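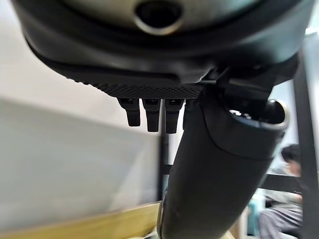 February, glove bench. Flomside sent back the keeper gloves from the first half of their season, and the palms look as if they spent it grating cheese. The club's note says "slightly less grippy lately." Most of the latex is missing from the heel of the right hand and the seam at the little finger has opened up, so I suppose "slightly" is doing what it can. For the next palm I keep coming back to texture, and the dark grey strip above the three short fingers is near enough what I had in mind: tiny diamond dimples in a grid, fine enough that you'd take it for mesh at first. Ours would need to be softer and deeper, and it would need to survive a goalmouth in February. Sketched it on the back of the Flomside note. It looks like a waffle.

Bench Notes | Gloves | Balls | Turf | Older entries
5 min read

What came back

16 pairs, in two feed sacks, one of which still had some feed in it. All of them went out in late summer with the plain Omedura foam palm, flat cut, no pattern. Flomside train on the old artificial pitch behind the bus depot and play home games on grass, or on what the council has left of it. I asked them to mark which pairs had been used where. They marked the sacks. Then somebody combined the sacks.

Sorted by eye into bad, worse and goalkeeper has been punching the post. The damage is mostly where you'd guess, heel of the hand and outside edge, from pushing up off the ground after a save. Fingertips are in better shape than I expected. The index finger on several left gloves is almost new, and I'd like to know what these people are doing with their left hands during a match.

Washed half, left half dirty. Used the cold water and the mild soap, same as the care card says. Not one of these gloves has met the care card before today. The water from the first rinse came out the color of gravy and I had to clear the trap in the sink twice.

Rub test, plain palm

The Dudek rubber is running again after the belt change. It pulls now and then but it doesn't squeal anymore, which I had stopped hearing anyway until it went away. Cut swatches from the unused spare pair and ran them damp against a patch of the artificial turf, about 500 strokes each, stopping to brush the crumbs off.

Plain Omedura foam: goes shiny early, then dull, then starts rolling up into little grey worms. Once the worms start it's downhill quickly. The backing shows through at the leading edge before anywhere else. I think our clamp sits a touch proud on that side and we've been blaming the foam for it. Shimmed the clamp with folded card and the next swatch wore more evenly. So every rub result from before the shim is suspect, including the ones I was quite rude to Omedura about. Need to write them a nicer email. Will do it when I've had lunch.

Hakard sample sheet: thicker, smells like a tire shop, and does not want to be cut. Blunted a new blade. It held up much better on the turf patch and hardly rolled at all. It also has the grip of a dinner plate. Tried the ball drop with it (ball off the high shelf, catch one-handed, swear) and missed more than I caught. Some of that is me. I was never a keeper; I was a left back, and a left back is a person who apologizes to the keeper.

Tried wetting the Hakard palm properly and leaving it a while before the drop. Better. Still slid off the fingertips, though it stuck at the heel. That suggests the obvious thing, Hakard at the heel, Omedura on the fingers. The obvious thing has a seam in the middle of the palm, exactly where a hard shot lands. Made one anyway. It looks like a repair. Wore it for the drop and could feel the ridge each time, and after a while I was catching around it, like walking with a stone in your shoe.

Pattern or no pattern

Long back-and-forth at the bench over whether pressing a texture into the foam does anything at all in the wet. The case for: water needs somewhere to go, flat foam on a flat ball with a film of water in between is a slip-and-slide. The case against: every raised bit is a bit waiting to be torn off, and once the high points wear flat you've got the plain palm back, only thinner. Both cases were made loudly by people holding sandwiches.

I pressed a few swatches with whatever was in the drawer to get us started. The kitchen sieve gave a nice crisp square grid which vanished when the foam warmed up. The tread off an old running shoe gave chunky blocks, and those sheared off on the rubber in short order. The best of the lot came from the grip end of a screwdriver, rolled across by hand with my full weight on it. Crossed lines, so diamonds, more or less, apart from the part where I slipped. It kept its shape overnight. On the damp ball it felt noticeably better than plain. "Noticeably" is not a unit and I know it.

Depth is the open question. Too shallow and it's decoration, and the market has plenty of that already, usually in lime green. Too deep and we're making a disposable glove at a non-disposable price. I'd start shallow and go down in small steps until something tears.

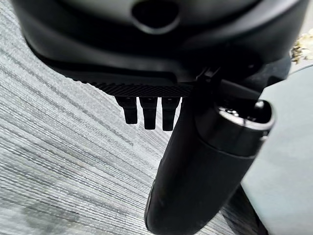 Next steps

- Get a proper roller made. The screwdriver has done its bit and my shoulder has filed a complaint.
- Repeat the plain Omedura rub with the shimmed clamp, 3 swatches, same turf patch, new brush. The old brush is now mostly foam.
- One seamless heel in Hakard with the edge skived down thin. If the ridge is still there under the thumb, drop the idea and stop bringing it up at tea.
- 2 test pairs to Flomside, diamonds on the right hand and plain on the left, with L and R written inside in permanent marker, and also on the outside, and also on the bag.
- Ask them which pitch. Ask again.
- Email Omedura, the nice one. (Not done. Lunch ran over.)

Added later, evening: the unwashed half have started to smell now that the heating is on. Moved them to the yard under the bucket. Whoever opens up, please leave the bucket where it is, I still need the dirty set for the adhesion check on the backing.

4 comments | 2 shares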